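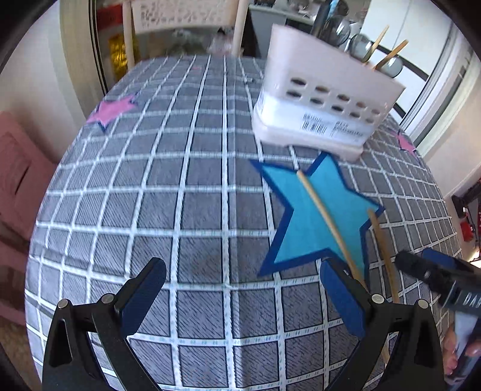

Updated 23 January 2024

# Testing a home robot on the chopstick chore

People ask whether a machine can set the table or put the silverware away yet. The short answer is that some can do parts of it, slowly, on a good day. The longer answer depends on which part you mean, and the best way to find out is to pick one small chore and test it the same way many times.

This page covers one such chore: putting chopsticks and spoons from a table into an upright holder. You can run it with any arm that has a two-finger gripper. The steps were written for the Rultlow tabletop arm running Worer, but only the section on settings is specific to them.

## What you need

- A table you can walk around on at least three sides
- An upright utensil holder, preferably with drainage holes and more than one compartment
- Wooden chopsticks, at least one darker pair, and a couple of metal spoons
- A gripper with soft pads on the inner faces of the fingers
- A notebook or spreadsheet

Use the tablecloth you normally use. A bare white table makes the job easier for the vision system and tells you less about your kitchen. A cloth with a grid or large printed shapes is a fair test. Thin sticks lying across printed lines are hard to pick out, and a dark outline on the cloth can be taken for the edge of an object.

## Step 1: Write down what "done" means

Do this before you switch anything on. For our runs, a stick counts as done when:

1. It is inside a compartment and stands or leans there without help.
2. The gripper has let go and moved away.
3. The holder is still upright.
4. Nothing that was already in the holder has come out.

Number four matters more than you would expect. An arm that adds one stick and knocks out two has made the table worse, and a score that only counts insertions will hide it.

Decide on a time limit too. We allow 55 seconds per item. A person needs a second or two, so this is generous.

## Step 2: Do it by hand first

Run the chore yourself with a hand-held gripper, the same finger shape and pads as the arm if you can get one. You will quickly learn which parts are hard with two fingers and no wrist feel.

Start with the holder and one stick. Practice closing on the holder as well as on the stick, because the arm may need to steady it or move it closer. A light plastic holder slides when a stick hits the rim. Squeeze it at the sides, below the opening, and watch whether the walls bend.
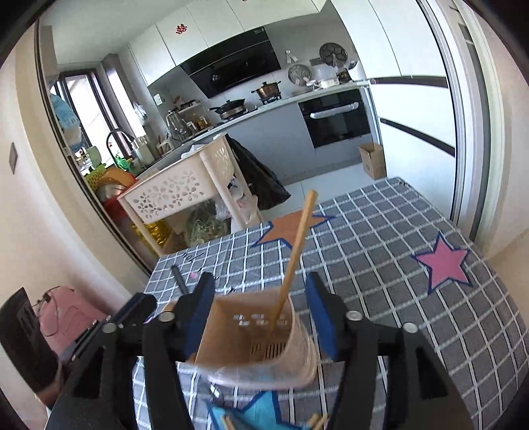 *Gripping the holder by its sides, with one chopstick standing inside.*

Then try the stick. There are three moves:

**Picking up.** A round or tapered stick on a cloth wants to roll. Bring the fingers down on either side until the pads touch the cloth, then close. If you close too high, the stick drops out from under the pads. If you press too low, you pinch the cloth and drag everything toward you.

**Turning upright.** The stick is lying flat and has to end up close to vertical. Grip it past the middle, nearer the end that will be on top. If you hold it dead center it can pivot between the pads when you lift, and you won't know which way it will point.

**Letting go.** Lower the tip over the opening, let it go in a little, and open the fingers slowly. Opening fast can flick the stick sideways.

Do this until you can place 25 sticks without a miss. It takes longer than it sounds.

## Step 3: Set the starting layouts

Make four layouts and repeat them. Random layouts are more lifelike, but you can't compare one run with the next.

- **Layout A:** one stick, flat, a hand's width in front of the holder. Nothing else on the cloth.
- **Layout B:** two sticks, apart, pointing in different directions.
- **Layout C:** two sticks touching or crossed.
- **Layout D:** holder already part full, with one or more sticks left on the cloth.

Mark the position of the holder with a small bit of tape. Mark stick positions too, but take that tape away before the run.

Layout D is the one closest to real life. A holder with something in it has less free space, and the things inside lean at odd angles. An arm that aims for the center of a compartment will often come down on top of a spoon. Ours did this over and over until we told it to look for the open area instead of the middle.

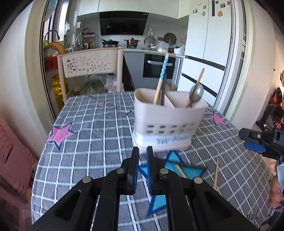 *A layout with items already in the holder and chopsticks still on the cloth.*

## Step 4: Settings

These are the values we started from in Worer. Other software will have its own names for them.

| Setting | Starting value | Notes |
|---|---|---|
| Grip force | Low | Raise one step if sticks slip while turning |
| Approach height | Pads touching cloth | Raise slightly on thick cloth |
| Opening speed | Slowest | Leave it there |
| Retry limit | 2 | More than this wastes the time limit |
| Target search | Open area | Default is compartment center |

Change one setting at a time and run all four layouts before you change another.

If you use the Ashour camera add-on, mount it so it looks down into the holder at a slant. Straight down, a stick that is standing nearly upright shows up as a dot. From the side, the front wall hides the inside. On the Rarnano mount the middle notch gives a good angle for a holder of ordinary height.

## Step 5: Run and record

For each attempt write down the layout, the item, the result and the reason if it failed. We use six reasons:

- Didn't see it
- Missed the pickup
- Slipped while turning
- Hit the rim
- Hit something inside
- Out of time

Keep the failures where they fall and let the run go on. It is tempting to reach in and straighten a stick, and if you do that you are testing yourself.

We have logged 1369 attempts so far and want to reach 2000 before we change the pads. Layout A is close to dependable. B is nearly as good. C is poor, because the gripper tends to close on both sticks at once, lift them, and lose one on the way. D was poor and is now middling.

Wooden sticks do better than dark ones on our cloth. Metal spoons are a separate problem. The handle is thin and flat, so the fingers have to come in at its edges, and the weight of the bowl swings it around if the grip is too far up.

## Step 6: Decide whether it's worth it

Add up the time for a full layout, including the retries and the time you spent setting the table up for the arm. Then time yourself doing the same thing with your hands.

For us, the arm loses by a wide margin. It places single sticks well enough that we would trust it with those while we were in the room. We would not leave it alone with a full table — one tipped holder and everything is on the floor, and it has no way to pick things up from there.

The surrounding work is still ours as well. Clearing the table, washing, drying, and sorting sticks into pairs all happen before or after the part the arm can do. Pairing is the next thing we plan to try, probably in February.

## Common problems

**The holder creeps backward during a run.** Put a damp cloth or a piece of shelf liner under it. Don't tape it down unless you plan to tape it down every day.

**The arm goes for shapes on the tablecloth.** Raise the minimum object height one notch. If it then stops seeing chopsticks, go back and change the lighting first. Side light from a window gives thin objects a shadow, and that helps.

**The gripper picks up the cloth.** Clip the cloth to the table edge and raise the approach height slightly.

**Sticks fall through to one side and jam in the slots.** Some drainage slots are wide enough to catch a thin tip. Turn the sticks thick end down, or try another holder.

**Results get worse over an afternoon.** Check the pads for dust and lint, and wipe them between layouts. If that doesn't help, compare the light with what you had when you started.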